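Section 5. Fitting the door closer and setting the speed

Orno 20 overhead closer, internal doors only. Last revised 3/25/19, E. Toivonen. Replaces the November sheet, bin the old one.

Before you start

Check the door swings freely with nothing fitted. If it binds, sort the hinges first. The closer won't fix a bad door, it'll only slam it harder.

You need: pencil, tape measure, drill, pilot bit, cross-head screwdriver, the small hex key from the bag, paper template. Steps or a low platform — not a chair.

CAUTION: The spring is under load. Do not open the end caps. Ever. There is nothing in there you can adjust.

5.1 Marking out

1. Decide which side the body goes. Pull side is normal. Push side needs the other arm (sold seperately, ask for the Otau bracket).

2. Fold the template along the dotted line. Fold goes on the top edge of the door, short end to the hinge side. Tape it.

3. Mark all the holes, door and frame. Check the template hasn't slipped, then take it down.
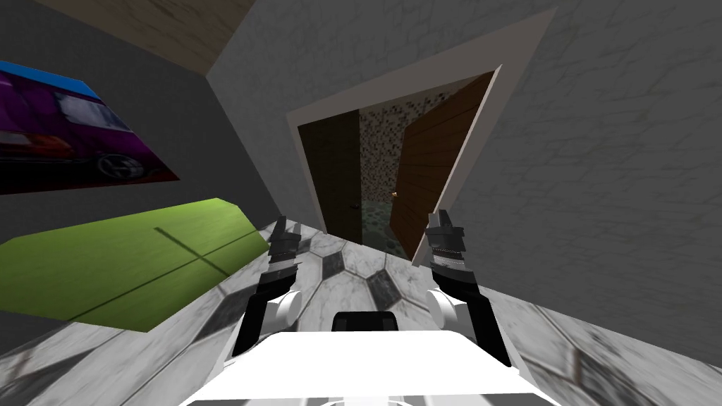

4. Drill the pilots. Straight in. Timber doors take the long screws; hollow doors need the through-bolts from bag B or the whole thing will pull out in a month or so.

NOTE: Old frames are often out of square. If the head of the frame isn't level, measure off the door and ignore the frame. Small gaps behind the arm shoe can be packed with the plastic shims.

5.2 Fitting body and arm

1. Body up first, valves towards the hinge. All screws in loose, then tighten in turn.

2. Arm shoe to the frame. Same again, loose then tight.

3. Push the main arm on to the square spindle. It only goes on properly one way. If it wobbles its wrong, take it off and turn it.

4. Shut the door. Adjust the rod length until the short arm sits square to the frame. Join the two halves, do up the lock nut.

CAUTION: Keep fingers out of the elbow while joining the arms. Warn anybody on the other side of the door.

5.3 Setting the speed

Two valves. Valve 1 is the main swing, valve 2 is the last bit before the latch. Quarter turns only. Clockwise is slower.

1. Open the door wide and let go. Watch it all the way home.

2. Closing speed should come out near 5 seconds from wide open. Too fast, valve 1 clockwise. Too slow, back the other way.

3. Now valve 2. Door should click shut with no bang. If it stops short of the latch, give it a touch more speed, then try again.

4. Repeat with windows open and again with them shut. Draughts make a big diference, narrow corridors worst of all.

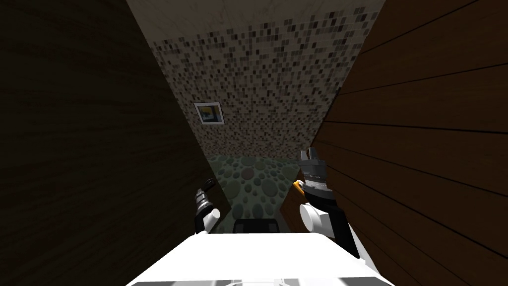 5.4 Aftercare

Check all screws after 600 openings, then every 3,000. On a busy door that comes round quicker than you'd think.

Drop of light oil on the elbow joint. None on the valves.

Oil on the body or running down the door — seal has gone. Take the closer off and replace it. Not repairable.

Door suddenly slow in cold weather: normal, open valve 1 a quarter turn. Put it back in spring.

Spares and odd-sized arms: Hae-won Cho at the Cloltov counter. Have the number off the end cap ready.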